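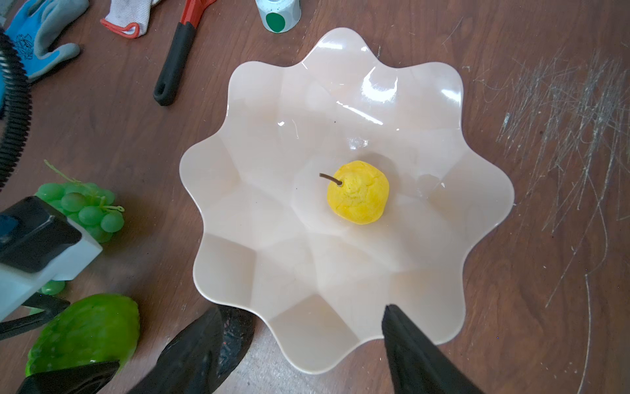 A yellow pear in the bowl at the Stedton workshop, with the gripper fingers below it.

Stedton, 1 Dec 2021 - Worero says the two-arm sorting cell it keeps at its Stedton workshop now needs 11 minutes of care a day. The claim deserves a closer look than it got in the company's November newsletter, where it filled most of a page.

The cell, known in-house as Toma, handles artificial fruit at a wooden table. Worero credits the lower figure to a new upkeep routine drawn up with Dringate, the parts supplier that also sells the replacement finger pads. That second fact was not in the newsletter.

Under the routine, an operator wipes the finger pads and the wrist camera lenses at the start of each shift, checks the bolts on the mounting plates, and runs each arm through its full reach with the gripper open. Pads are changed every 600 grips. The old rule was to change them when they started dropping things, and one operator said the pads lasted a good deal longer that way.

Then there is the matter of what gets counted. The 11 minutes covers cleaning and checks. It leaves out camera alignment, which the workshop does every 6 days and which takes 60 minutes when it goes well. It also leaves out cable work. The hoses and thin cables that follow the arms have to be looked over for rubbing, and a worn one means shutting down both sides. 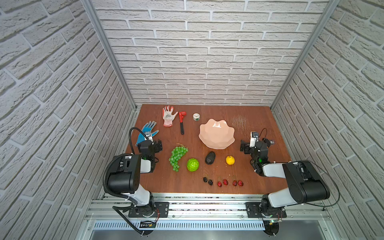
Can one arm keep working while the other is being serviced? Worero's written routine says both must be powered down, even for a pad change.

The cell has an arm on either side of the front rail, each on its own black mounting plate, and that much does make life easier. A plate can be reached from the front without moving the table. Operators who spoke to us liked the layout. They were cooler on the paperwork, which now asks for a signature after every step - including the wipe-down.

Worero would not share its repair log for the months before the change, so there is no way to tell whether the cell breaks down less often or is simply being timed differently. Dringate said only that the pad schedule was "in line with normal use."

The company plans to offer the same routine to buyers of its other cells next year. The price has not been set, and pads will be billed separately.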